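Movness Hardware Refurbishment Group
Minutes of the workstation rebuild meeting
2025-01-02, held in the Liltberg workshop

Chair: Valter Isaksson
Minutes: workshop office

1. Previous minutes

Approved with one correction. Under item 5, the part number for the replacement side panel screws was given with two digits reversed. The parts list has been amended.

2. Stock

Memory modules on the shelf: 2,131 at the last count, 2,155 at this one. The difference of 24 is the lot received from Coelho, which had been booked in but not shelved. The two figures now agree with the Ustis record. Of the modules on the shelf, 314 have no speed marking on the label and are to be kept in a separate bin until they have been read on the test board. They are not to be issued for rebuilds before that.

3. Memory seating, tower model with two slot banks

The work instruction for this model was reviewed line by line. The board has four memory slots on each side of the processor socket, and the current text refers only to "the slots next to the processor." It was agreed that this is ambiguous. The revised text will use "left bank" and "right bank" as seen with the case lying on its side and the interior facing up.

The order of work was agreed as follows. Open the latches of the slot in use. Line up the notch in the module with the key in the slot. Lower the module upright, without tilt, and press on both ends at the same time until the latches close. Do not press on the middle of the module.

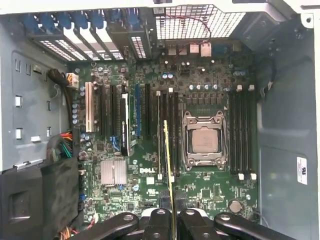 Question raised: Should a module that will not go down fully be pushed harder or taken out?
Take it out. Check the notch against the key, check the slot for dust, and try again once. If it still stops short, tag the module and use another.

The chair asked that the retry limit be written into the instruction itself. At present it appears only in the training notes. Agreed.

4. Processor socket

No change to the instruction. The load plate stays closed during all memory work. If the plate has been opened for any reason, the rebuild sheet must say so, and the heat spreader is to be cleaned before the cooler goes back on.

5. Case layout and cables

Reach into the memory area was discussed. The case is worked on lying flat with the side panel removed, and this will continue. Standing the case upright was tried in May and dropped, as the board flexed when modules were pressed in. 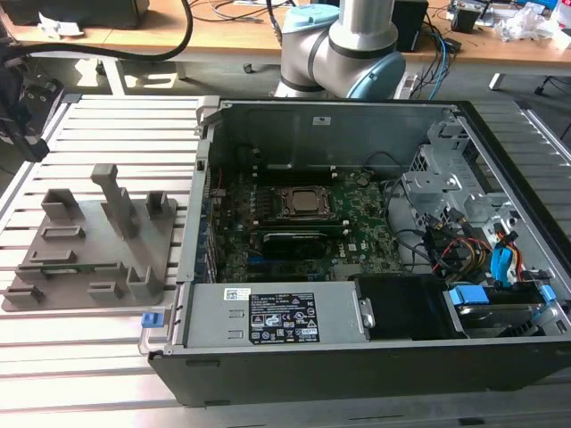

Cable ties are to be fitted after memory work is finished and before the side panel goes back on. Two sheets from the last batch had the tie step signed off first, and the ties then had to be cut and replaced. The step will be moved down the sheet. Drive cables must leave enough slack for a drive carrier to slide out without unplugging its neighbor. Power supply cables that are not in use are to be folded and tied, with the connectors facing the same way.

The power supply is not to be opened under any circumstances. A unit with a damaged or missing rating label goes to scrap.

6. Expansion cards

Cards remain fitted during memory work unless they block a latch. A card that has to come out is placed in an antistatic bag and put back in the same slot. The slot number goes on the rebuild sheet. The old sheet has no field for this and the number has been written in the margin. A field will be added.

7. Static protection

Wrist strap checks are being logged at the start of each shift, but not after breaks. The chair noted that the instruction requires both. Supervisors to remind staff. The ground point at bench 4 had a worn clip, which has been replaced.

8. Actions

Revise memory seating text, left bank and right bank, retry limit: Valter Isaksson
Move cable tie step and add slot number field on rebuild sheet: workshop office
Read and label the 314 unmarked modules: test bench
Reply to Coelho confirming the received lot: purchasing

9. Other business

A request for a second set of long screwdrivers was approved. The question of whether to keep old drive carriers for parts was held over to the next meeting.

Meeting closed.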